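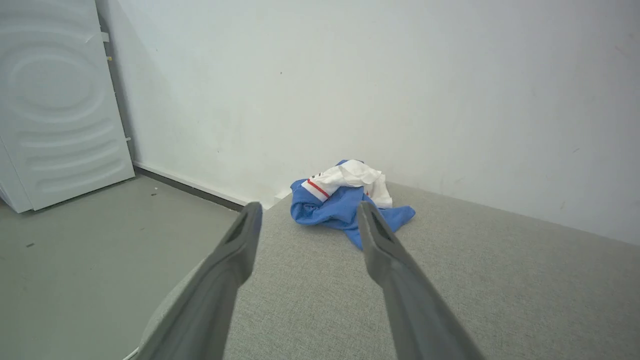

Home Projects Checklists Tools Archive Contact

We use cookies to remember your settings and count visits. Accept Decline More

Uvier cloth handling: software safety checklist, revision 2

Filled in by: Perla Barajas
Date: 2026-03-06
Applies to: arm controller, gripper driver, wrist camera perception, grasp planner, logging
Marks used: OK / OK with comment / OPEN

This is the first full pass with the new planner, and I've enjoyed it more than anyone should enjoy a checklist. Comments are longer than usual (sorry, Mirjam!) where something changed from revision 1. Anything marked OPEN has to be closed or signed around before the planner is allowed to command the arm by itself.

SECTION A. BEFORE THE CONTROLLER IS ENABLED

A1. Emergency stop tested from the button and from the software panel, both logged.
OK. The stop event now lands in the same log as the joint data, with the same clock. I've wanted this since October and it is lovely to scroll through.

A2. Controller build matches the build named on the run sheet.
OK. The start script refuses to continue on a mismatch. I tried to fool it with an old build and it stopped me in plain English, naming both.

A3. Joint limits loaded from file, and read back from the controller.
OK with comment. Read-back works. The file itself still lives in two places, and only one of them is used. Please delete the other one before somebody edits it in good faith.

A4. Workspace boundary loaded. Low edge of the boundary checked against the support surface.
OK with comment. We pick from soft surfaces, and a soft surface has no single height. The boundary is set to the uncompressed height, and the last bit of travel is handed over to the force limit in C3. If you change one, you must look at the other. I've put a cross-reference in both config files.

A5. Speed cap active in setup mode.
OK. Try to raise it from the planner side and the request is dropped and logged. Exactly right.

SECTION B. PERCEPTION

B1. Wrist camera stream is live, timestamps increasing, no repeated frames.
OK. Delay from capture to mask is around 44 milliseconds, and it holds steady under load. The old pipeline wandered all over the place, so I'm really happy with this one.

B2. Stale frame cutoff tested by pausing the stream.
OK. The planner drops to hold, and the arm stays put until fresh frames come in. I paused it in the middle of an approach as well as at rest, and you should too, as the two cases run through different code.

B3. Gripper fingers masked out of the cloth segmentation.
OK with comment. Our fingers are gray and so are many of the surfaces we work on, so the mask comes from the kinematic model and never from color. With the fingers fully open the fit is excellent. Nearly closed, there is a thin rim along each finger that sometimes leaks into the cloth mask. It hasn't caused a bad grasp on my watch, but it does nudge the centroid.

B4. Multi-colored garments come back as one object.
OK with comment. A bunched shirt with a blue body, a white section and a red stripe used to come back as separate items, and the planner would cheerfully pick whichever one it liked best. The new merge step looks at depth continuity before color. I tried the blue and white one in all kinds of heaps and got a single mask. Stripes are still the first thing to check if you see a grasp proposed somewhere strange.

B5. Background classes loaded for the current room.
OK. Floor, wall, upholstery and appliance panels are all present. Keep the appliance class switched on even when you think you won't need it! Pressed ridges in white metal look a lot like folds in white cloth to a segmentation network, and a false fold is a false grasp target.

B6. Small specks and marks on cloth do not create grasp points.
OK. Minimum feature size is applied before scoring. Marks are kept in the debug view, which I like, but they carry no weight.

SECTION C. GRASP PLANNING AND FORCE

C1. Proposed grasp shown on screen before execution in setup mode.
OK. The new overlay draws the approach line, the closing line and the predicted fold. It makes the planner feel far less like a black box, and people who had never touched the system could tell me what the arm was about to do.

C2. Approach path checked for collision with the finger bodies, not only the tips.
OK with comment. Revision 1 only asked about tips. Fingers this wide at the base can touch a raised fold long before the tips arrive. The Hindico path checker accepts the full finger mesh, and planning time hardly changed.

C3. Downward force limit set and tested on the actual surface.
OK. Limit trips cleanly and the arm backs off along the approach line. Test it on the surface you will be using. A rigid test block tells you about the controller and very little about upholstery.

C4. Planner gives up after five failed proposals and asks for help.
OK. Ran it with an empty mask to force the failure. Five proposals, then hold, then a clear message on the panel. The counter resets only when an operator acknowledges.

C5. Pinch confirmation uses both finger position and image evidence.
OPEN. Thin fabric is where this gets interesting. Finger position alone can't separate a fold of light cloth from closed fingers, because the difference sits inside the sensor noise. The image check looks for a fold running up between the tips. With a see-through weave, the fold takes on some of the background tone and the confidence drops just when we need it most. Mirjam's idea of comparing the strip between the tips with the open cloth beside it, instead of with a stored color, is very promising, and I'd love to see it merged.

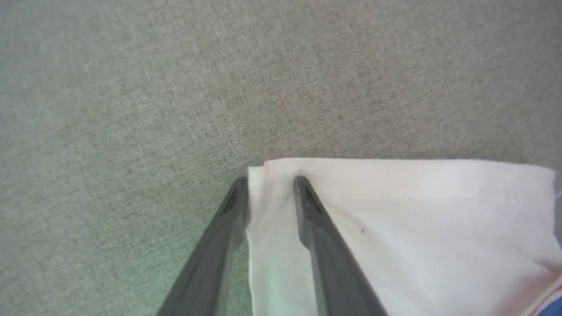 Shaimaa Zerouali: I'd keep C5 open and split it. One item for "is there cloth between the tips," another for "is it only the layer we wanted." The strip comparison answers the first. It says very little about the second, and the lift planner assumes both. If we close them together we'll forget which one we tested.

Agreed, and split from the next revision on. For this pass, C5 means the first question only, and the lift planner is held to slow mode until the second has a test of its own.

C6. Cloth edge and cloth corner detection reported separately.
OK with comment. Corners are reliable. Edges are good when they're hemmed. Loose threads past the edge pull the edge line outward a little, so the planner now fits the line to the woven part and treats anything thinner as noise. Very neat piece of work by Othmane.

C7. Printed patterns near an edge do not shift the edge line.
OPEN. Diagonal stripes in strong colors are still winning against a plain white hem in some views. The edge fitter sees contrast and gets excited. I've saved the worst cases to the shared test set under "border."

SECTION D. RELEASE AND RECOVERY

D1. Release command opens the gripper from every planner state.
OK. Went through the whole state list by script, all 57 of them, and each one released. The script is in the tools folder under Cherkaoui. Run it after any change to the state machine, it only takes a coffee.

D2. Loss of planner connection: arm holds, gripper keeps its present width.
OK with comment. Slavica asked whether the gripper ought to open here. For cloth I think holding is right, as there's little harm in a held napkin and a sudden release near a fold can drag the rest along. It should be a setting per task, though, and right now it's hard coded.

D3. Restart after a stop requires a new image and a new plan.
OK. Old plans are thrown away on stop. I looked for a way to resume one and couldn't find it. Great!

D4. Operator can see which layer has control at any moment.
OK. Color band at the top of the panel, plus the word itself for anyone who doesn't see the colors well.

SECTION E. LOGS

E1. Images, joint data and planner decisions share one clock.
OK. See A1.

E2. Rejected grasp proposals are kept along with the reason.
OK. This is my favorite part of the release. You can replay a run and watch the planner talk itself out of a bad idea.

E3. Log disk warning tested.
OK with comment. The warning appears, but only on the panel. It should block a new run as well.

COMMENTS

Othmane Tazi: Thanks for the kind words on C6. The noise threshold is tuned on the Brultasari cloths only, so please treat it as a starting value. A coarse towel will need its own.

Mirjam Zaugg: Long comments forgiven. For B3, could you send me a few of the nearly closed cases? I suspect the rim is a small offset in the wrist calibration and not the mask at all. If so, it feeds into C5 too and we might fix two things in one go.

Perla Barajas: Sent! I hadn't connected those two and now I can't stop looking at it.

Slavica Radonjić: On D2, per-task setting is fine with me. Default should stay at hold. I'd like the setting shown on the run sheet next to the build name, so A2 covers it.

Perla Barajas: Added to A2 in the draft of the next revision. C5 and C7 remain OPEN, slow mode stays on for lifts, and the autonomous flag stays off until Mirjam has looked at the calibration.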